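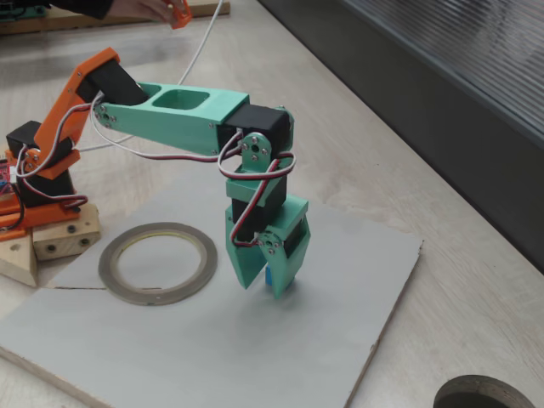
Gosora gripper trials: what's in this folder

Hi! This is the README for the gripper comparison I ran on my little printed arm, the one everybody in the group calls Gosora. If you came for the short version: I tried 2 sets of fingers, did a lot of tiny pick-ups, and wrote down what happened each time. There are 158 trials in all. Last edit 30/07/2020.

The arm

All the structural parts are 3D printed (orange for the base and upper link, mint green from the elbow out) and every joint is a hobby servo. The colors started as whatever spool was on the printer, but I've come to depend on them. If I write "the green bracket is loose" you know I mean the wrist end, and I don't have to remember my own part numbers.

The wiring is a bit of a bird's nest around the wrist, I know. Leave enough slack there or the gripper will pull against its own cables when it turns, and you'll spend an evening blaming the controller. I did!

The two finger sets

Marras fingers: one slanted plate that closes against a taller block. Easy to print, very forgiving if your aim is off sideways, not so great on anything round.

Bindard fingers: both sides the same, thinner, with a small notch at the tip. Frida Ragnarsson drew these and they're lovely on small stuff, but they flex, and after a long session I had to snug up the screws again.

How I ran it

Everything happens on a square of pale gray board laid flat on the table. The arm starts raised, comes down, closes, lifts, holds for 3 seconds, and lets go. If the thing is still in the fingers at the end of the hold I call it a success. If it slips but doesn't fall, that's "partial," and I was pretty strict about it.

I used the same controller settings (the Brilline profile in the config folder) for both sets. You could probably get better numbers by tuning each one separately — I wanted to compare fingers, so I left it alone.

Files

trials.csv: one row per attempt, with finger set, object, result and my notes
config: servo limits and the Brilline profile
prints: STL files for both finger sets

Known problems

The January rows are from before I replaced the elbow servo, and they run noticeably jerkier. They're flagged in the notes column, so filter them out if you care about smooth motion.

My notes get grumpy toward the end of long sessions. Trust the result column over the adjectives.

Use any of it however you like, and if you print the Bindard set in something stiffer, please tell me how it went!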